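4. Do open shelves make people tidier?

The claim that open storage keeps a home in order has been repeated so often in household advice that it is seldom treated as a claim at all. The reasoning goes like this: what a person can see, a person will put back. Doors hide mess, and hidden mess grows. In this section we look at how well that reasoning holds up in the homes we visited in Astumdale, and we find less support for it than we had been led to expect.

4.1 Where the claim comes from

Most of the sources we traced lead back to one another. The Zasteck guide to small apartments, which many of our participants had read, states that residents with open shelves "spend half as long looking for things." No study is named. When we wrote to the publisher, we were sent an earlier edition of the same guide with the same sentence in it. The Manzano survey does at least describe a method, but it asked people who had just bought open shelving whether they were pleased with it, and they were. A buyer's satisfaction in the first few weeks tells us little about where the scissors are a year later.

Carré and Gautier offer the most careful version of the argument. They suggest that visible objects act as reminders of their own place, so that a gap on a shelf prompts someone to fill it with the thing that belongs there. This may be true of a tool board with painted outlines. We doubt that it carries over to a living room, where very few objects have a fixed place to begin with, and where a gap is at least as likely to be filled by the mail.

4.2 What we did

We recruited 80 households through the town library and a notice in two apartment buildings. Each household kept a short diary for 30 days, writing down every time someone looked for an object and could not find it within a minute. We visited each home at the start and at the end. Households were sorted by their main living-room storage: open, closed, or mixed. The sorting was done by Terence Lightfoot and Monique Guérin separately, and they disagreed on 6 homes, mostly because of glass doors. Those homes were put in the mixed group, a choice that other researchers might reasonably make differently.

Diaries are a weak instrument. People forget to write things down, and a person who has just spent ten minutes hunting for a charger is in no mood to make a note of it. We also suspect that tidy people keep better diaries, which would make tidy homes look worse than they are. We have not been able to correct for this and we do not think the earlier studies did either, though none of them mentions it.

4.3 What the diaries show

Open-shelf households did not report fewer searches than closed-storage households. The difference between the two groups was small, and it changed direction when we left out homes with children under school age. We would not build anything on it.

What did seem to matter was whether the people in a home agreed on where things went. At the first visit we asked each adult, alone, to name the place of 3 common objects: the tape, the spare keys and the batteries. Where the answers matched, the diaries were short. Where they did not match, the diaries were long, with or without doors on the furniture. One couple placed the batteries in different rooms and each was quite sure. Agreement of this kind may come from living together a long time, or from one person doing all the putting away, and our data cannot separate the two.

4.4 The trouble with mixed use

Advice on open shelving tends to assume one type of object per shelf: books here, dishes there. Very few homes we saw worked that way. Books shared space with decoration, and decoration shared space with things on their way to somewhere else. Figure 4 is typical enough of the homes we coded as open.
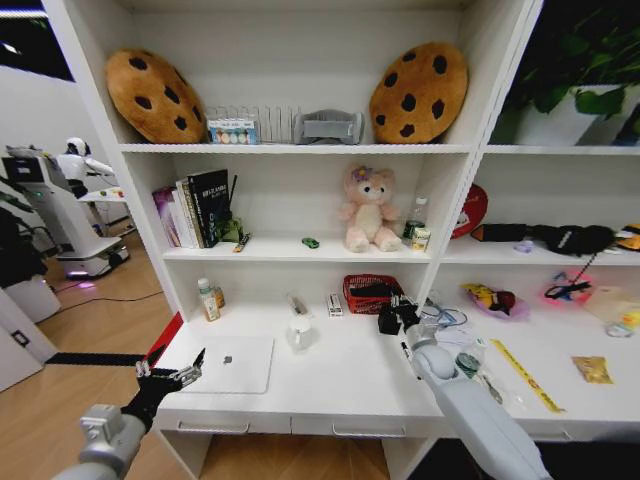
Department of Housing and Household Studies, Storage and Daily Use Group

Figure 4. White open shelving in two sections of unequal width. Two cookie-shaped cushions and a metal wire rack share the top shelf of the wider section; a potted plant is in the upper compartment of the narrower one.

Under the coding scheme used by Carré and Gautier, a shelf counts as "ordered" if a visitor could guess what belongs on it. We tried to apply this rule and gave up. What category holds both a cushion and a wire rack? One coder wrote "decorative," another wrote "general," and both could defend the choice. A row of books is easy to code, but most shelves are not a row of books, and a measure that works only on the easy cases will make open storage look better than it is.

Lionel Riviere has suggested in discussion that the rule could be saved by asking residents to name the category themselves. We tried this in a few of the October visits. Residents were happy to supply a name, and several supplied a new one at the second visit for the same shelf. The Nitero checklist, which scores shelves by the amount of empty space, avoids this problem but brings in another — an empty shelf gets the top score, and the contents may simply be on the floor.

4.5 Limits

Our households chose their own furniture, so any difference between groups could reflect the kind of person who buys a cabinet with doors. All the homes were in one town. The group with closed storage was also older on average, and older residents had lived longer at the same address, which may account for part of the agreement described in 4.3. A fairer test would assign furniture at random and wait a year, and we can see why no one has paid for it. Until someone does, we see no good grounds for telling people to take the doors off their cabinets.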